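About Wosbridge

Wosbridge is a small company that makes blackout curtains and stage drapes to order. We cut, sew and finish them ourselves, and we sell direct to theaters, schools, churches, hotels and people who work nights and need a dark bedroom.

The business started with two sewing machines in the back of a dry cleaner's shop. Most of the early work was repairs: torn hems, missing grommets, linings that had split along the fold. A school drama department asked if we could replace a front curtain instead of patching it again, and we said yes before we had a table long enough to lay it out on. That curtain was sewn on the floor over a weekend. New work overtook repairs a few years later, but we still take repairs and they still make up a good part of the winter.

Today we have 17 employees. Seven of them sew full time. The rest measure, cut, install, answer the phone and keep the books. In the last full year we finished 2,617 panels, counting a pair as two.

What we make

Our main product is flat and pleated drapery in black, charcoal, navy and a short list of other colors. For stages we make front curtains, legs, borders and backdrops. For rooms we make lined blackout panels with a return at each side, so that light does not come in around the edge. We also make plain black backdrops on pipe and base for photographers, trade shows and anyone else who wants a clean background behind a table.

We carry two weights of cloth. Koseo is the lighter one. It packs small and suits backdrops that get put up and taken down often. Marchetti is the heavier one, and it is what we use for front curtains and for any opening where sound is a concern. Both names are our own and go back to the first pattern book. If you bought from us before and are not sure which one you have, look for the woven label inside the bottom hem, left side. 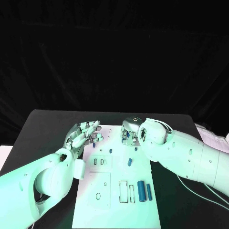
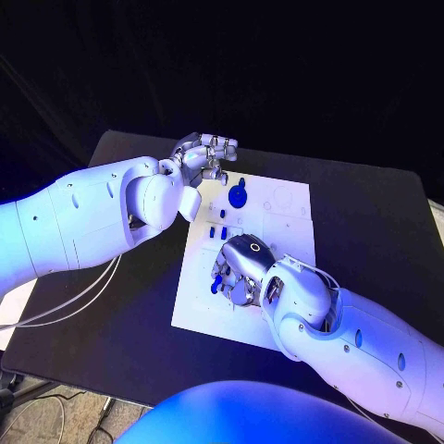 A near-black curtain or wall behind a dark gray tabletop.

How an order works

Send us the width of the track or pipe and the height from the track to the floor. Measure the height in at least three spots, as floors are seldom level. Tell us how full you want the drape. Flat panels use the least cloth and are fine for a backdrop that gets pulled tight. Fifty percent fullness gives soft folds. One hundred percent is the usual choice for a front curtain and costs more, mostly in cloth.

We will send a written quote with a swatch of the fabric. Quotes are good for 30 days. Once you approve it we ask for half down, and the balance is due before shipping. Schools and public bodies can pay on a purchase order.

For stage work we need to know the fire rules that apply to your building. Requirements differ from place to place, and your fire marshal has the final say. Please get that answer before you order. We include paperwork for the cloth with every stage curtain, and we keep a copy in our files in case yours is lost.

Care

Brush or vacuum stage drapes with a soft head. Do not wash them with water unless the label says you can, as washing can remove the flame treatment. Bedroom panels can be machine washed cold and hung damp. Do not put them in a dryer. Backdrops should be folded along the same lines each time or, better, rolled on a tube. Creases in Koseo usually drop out after a night of hanging. A hand steamer held a few inches off the back will deal with the ones that stay.

Installation

We install within a two-hour drive of the workroom. Farther out, we ship with hanging instructions and are glad to talk your crew through it by phone. Track, pulleys and motors come from Zirketti, a hardware shop we have bought from since our third year. We do not inspect or certify rigging. If your battens or lines have not been checked lately, have a rigger look at them before new curtains go up, especially if you are moving to a heavier cloth.

Moving and visiting

We moved to our present building in April 2023. It has a longer cutting table, a loading door at ground level and a high wall where a finished curtain can hang at full height before it is folded. Customers are welcome to come and handle the fabrics. Please call first so that someone is free. Parking is on the side street, and the office entrance is the gray door to the right of the loading door.

Remnants are sold by the pound from the bins next to the office. Cash or check only for remnants.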